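본문 바로가기 | 홈 | 작업일지 | 목록 | 이전글 | 다음글

6월, 화요일. 그리퍼 비교, 접시 작업

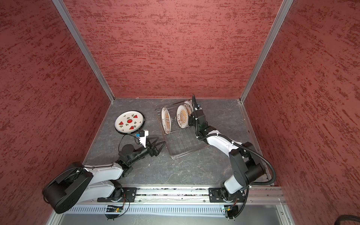 접시 꽂이 작업. 오른팔이 흰 접시의 윗부분을 잡은 상태.

아침에 실험실 문을 연 시각이 여덟 시 조금 전이었다. 지난주에 컵으로 하던 비교를 오늘부터 접시로 바꿨다. 컵은 옆면을 잡으면 되니까 어느 손가락을 달아도 결과가 비슷하게 나와서 비교가 안 됐다. 접시는 얇고 테두리가 둥글고, 잡는 위치가 조금만 달라져도 기울어진다. Dotivow 손가락과 Rantala 손가락의 차이를 보려면 이쪽이 낫다고 판단했다.

작업 내용은 단순하다. 투명한 플라스틱 트레이 위에 철사 식기 꽂이를 올리고, 꽂이에 세워 둔 접시를 오른팔로 잡아서 빼고, 다시 꽂는다. 접시는 금색과 갈색 무늬가 있는 것 네 장을 썼다. 수박 무늬 접시는 왼쪽 안쪽 바닥에 눕혀 놓고 왼팔 쪽 시험에 썼다. 눕힌 접시를 집는 것과 세운 접시를 집는 것은 거의 다른 문제라서 기록지도 따로 만들었다.

오전에는 Dotivow부터 했다. 양팔에 같은 손가락을 달고 영점을 다시 잡았다. 왼팔 영점이 한 번에 안 맞아서 세 번 했다. 매번 왼팔이 문제다. 제어기를 Clemard로 바꾼 뒤로 전원을 넣고 바로 영점을 잡으면 값이 조금 밀리는 것 같다. 전원을 넣고 15분 기다렸다가 다시 하니까 맞았다. 예열 때문인지 우연인지는 아직 모른다. 내일 켜자마자 한 번, 기다렸다가 한 번 잡아 보고 값을 적어 둘 것.

세운 접시는 위쪽 테두리를 잡는다. 손가락을 너무 깊이 내리면 꽂이 철사에 닿고, 얕게 잡으면 들어 올릴 때 접시가 앞뒤로 흔들린다. Dotivow는 손가락 끝면이 평평해서 깊이만 맞으면 잘 버틴다. 대신 접시 각도가 조금 틀어져 있으면 한쪽 모서리만 먼저 닿아서 접시가 돌아간다. 오른쪽에 모여 있는 접시들이 특히 그랬다. 간격이 좁아서 접시를 잡으러 들어간 손가락이 옆 접시를 민다. 밀린 접시는 넘어지지는 않는데 각도가 바뀌어서 그다음 시도가 실패한다. 왼쪽 끝에 따로 세운 접시는 이런 문제가 없었다.

처음 계획은 네 장을 같은 간격으로 세우는 것이었는데, 그렇게 하면 너무 쉬워서 일부러 한 장만 떼어 놓고 나머지를 모았다. 이 배치를 기준 배치로 정했다. 꽂이 위치는 트레이에 맞추고, 트레이 위치는 바닥에 연필로 표시하려고 했는데 바닥 색이 어두워서 연필이 안 보인다. 테이프를 사야 한다.

점심은 도시락. 먹으면서 오전 로그를 봤다. 힘 값이 들쭉날쭉한 구간이 있어서 영상과 맞춰 보니 오른팔 주름관이 크게 돌아 나온 부분이 움직이면서 손목 쪽을 당기는 것 같았다. 팔을 안쪽으로 멀리 뻗을 때만 그렇다. 관을 조금 더 길게 빼거나 고정 위치를 한 마디 위로 올려야 한다. 오늘은 건드리지 않았다. 중간에 조건을 바꾸면 오전 것을 다 버려야 한다.

오후에 Rantala로 바꿔 달았다. 교체에 29분 걸렸다. 나사 규격이 달라서 어댑터를 끼워야 하고, 어댑터를 끼우면 손가락 끝 위치가 달라지니 제어기 설정도 고쳐야 한다. Dotivow는 훨씬 빨리 끝난다. 자주 바꿔 다는 사람한테는 이 차이가 클 것이다.

Rantala는 안쪽 면에 얇은 고무가 붙어 있다. 각도가 조금 틀어진 접시도 고무가 눌리면서 따라가 준다. 오전에 계속 돌아가던 자리에서도 잘 잡았다. 옆 접시를 미는 문제는 똑같이 있었다. 손가락 두께의 문제라서 고무로 해결될 일은 아니다. 그리고 놓을 때가 나쁘다. 손가락을 벌려도 접시가 고무에 살짝 붙어서 따라 올라오다가 떨어진다. 높이는 얼마 안 되지만 꽂이에 부딪히는 소리가 난다. 벌리는 속도를 늦추니 조금 나아졌고 없어지지는 않았다.

눕힌 접시는 두 제품 모두 별로였다. 바닥에서 테두리까지 높이가 낮아서 손가락을 비스듬히 눕혀 넣어야 하는데, 왼팔은 그 각도에서 손목 옆의 케이블이 신경 쓰인다. 파란 부품에 연결된 케이블이 고리 모양으로 늘어져 있어서 낮게 내려가면 바닥에 쓸릴 수 있다. 오늘은 속도를 절반으로 낮추고 했다. 집은 횟수보다 밀어낸 횟수가 많다. 이 시험은 손가락 비교라기보다 접근 각도 시험이 되어 버려서, 결과표에는 넣지 않고 메모로만 남긴다.

오늘 시도는 양쪽 합쳐서 177회. 성공률은 내일 영상을 다시 보고 나서 적는다. 현장에서 성공이라고 누른 것 중에 애매한 게 꽤 있다. 접시가 꽂이에 들어가기는 했는데 칸이 하나 어긋난 경우를 어떻게 볼지 기준을 안 정해 놓고 시작한 게 잘못이다. 일단 칸이 틀리면 실패로 통일할 생각이다.

Donmont에서 빌려주기로 한 손가락은 아직 안 왔다. 원래 이번 주 초라고 했는데 오후에 메일이 와서 다음 주로 밀렸다고 한다. 끝이 얇은 모델이라 모아 놓은 접시에는 그게 제일 맞을 것 같아서 기다리고 있었다. 답장으로 어댑터 규격만 다시 물어봤다. Rantala처럼 어댑터가 따로 필요하면 미리 주문해야 한다.

저녁 여섯 시 넘어서 정리했다. 앞쪽 레일 위에 부스러기가 좀 떨어져 있어서 청소기를 돌리려다가 필터가 꽉 차 있어서 그만뒀다.

내일 할 일
- 영점 두 번 잡고 값 비교
- 영상 다시 보고 성공/실패 표시 고치기
- 오른팔 주름관 고정 위치 옮기기 (비교 끝난 뒤에)
- 밝은색 테이프, 청소기 필터 사기
- Rantala 벌리는 속도 단계별로 4회씩

저녁은 집에 와서 국수. 설거지는 미뤘다.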